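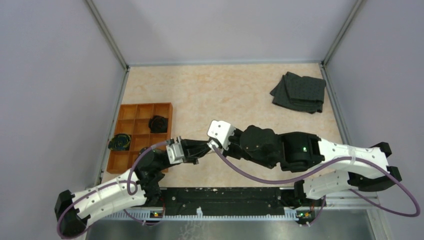

The folding cell at Mulholm, with the compartment tray on the left.

I love a good fault report, and the one Satish Kurian posted from our cell in July is the best I've read all year! Two arms, one wooden tray, a stack of dark cloths, and a right gripper that kept reporting a successful grasp while holding nothing at all. It did this 24 times before Satish hit stop, and every one of those runs went into the log as a pass.

People wanted to blame the hardware. I think that lets the rest of us off far too easily. The jaws closed and the motor current rose, exactly as we'd told them to (thin fabric barely changes the reading, and we knew it). 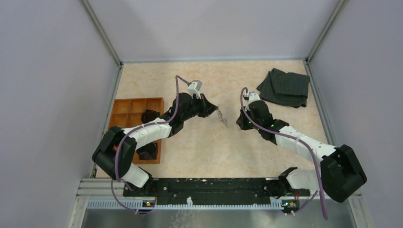
Valentyna Semeniuk has been arguing for a second check ever since, a quick look from the wrist camera before anything gets marked as held, and I'm with her completely. Yes, it slows the cycle. Fine! I'd happily wait for an arm that can say "I missed." Two arms working this close together shouldn't be passing each other guesses, and I want that check running before we let Sowa try its faster handover.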